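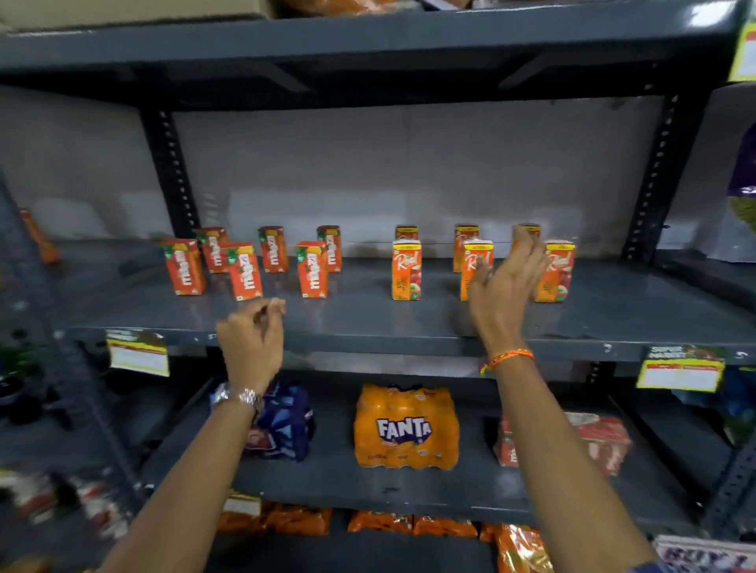 Tarkusska tests robot grippers, and the arms, cameras and controllers that go with them, for people who have to decide which ones to buy. We started with two secondhand arms and a great deal of patience, and we still like to begin every comparison at an ordinary store shelf. Small juice cartons are a lovely, maddening thing to grip – set Maaza and Real side by side in staggered rows, the way they get stocked, and there's hardly room for fingers between them, let alone a pair of wide rubber jaws.

4 minute read

Annick Le Goff runs the bench and Américo Cunha looks after the controllers, and between them they have put 214 grippers through the same reaching and lifting routine.
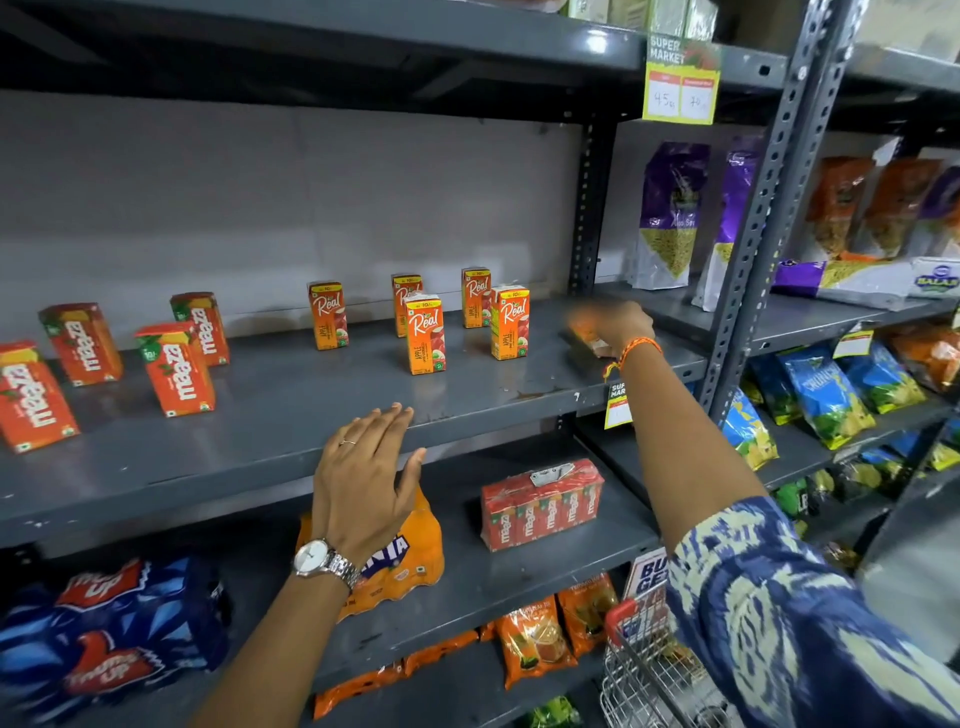
We always look at how a person does the job first, and only then do we bring in the arm. The Bonier two-finger gripper did very nicely for us on narrow packs (we were all a little surprised!), while the Hoarau suction cup was happier on flat, roomy faces and sulked a bit at corners. Nadège Arnaud writes it all up in plain words, including the parts the makers would probably like us to skip.

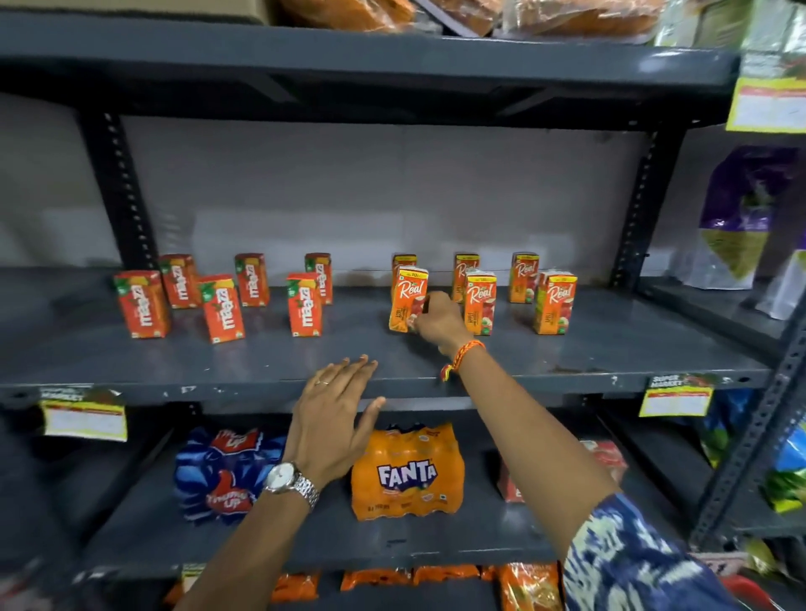
Lifting a Real carton, one hand resting on the shelf edge.

If you have a gripper you're not sure of, do write to us – Capucine Guillot reads every message and is always glad to talk.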